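The Last Bus to Altholm

14 Aug 2019
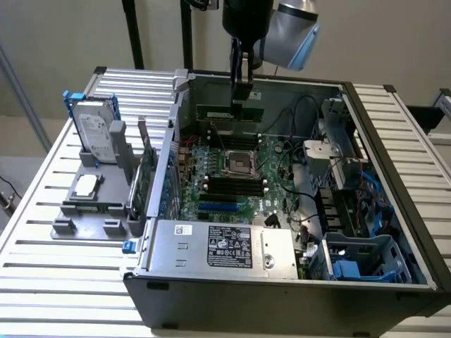

Ten to five and the last bus goes at quarter past. She still had the whole list to get through. Her mother's old machine, up from the back bedroom in Nirkcombe, 13 years of recipes and letters and one half a novel on it, and then one morning nothing. Not a beep. So, side off, case flat on the slats, everything that might be to blame out of the way. The processor lay in its own little hollow by the hard disk, silver and stupid looking, and the socket it belonged to sat empty in the middle of the green board with its lever waiting. Memory next. One stick, green, lying along the top. She couldn't look at it for long.

Try again. Breathe. Think of it as a kitchen drawer.

Her mother would of hated this. Her mother, who put a tea towel over the thing at night – "so it can sleep" – and saved every file three times under three names. Soup. Soup new. Soup new REAL.

Eight minutes.

It was the disk she cared about. The rest could go to the tip at Skenier for all she minded, the cables, the power supply, the whole black lump of it. But page 89 was on that disk. Her mother had rung her up about page 89. "He's going to come back," she'd said, "I've decided, he's going to walk in with the dog." And then never said who he was. Or sent the page.

Quarter past. The bus went by the window with its lights on, nearly empty.

Oh well. She pulled the stool in closer and put her coat over the back of it. There was a 53 from the top road later on, if it was runing, and if not it was only a walk.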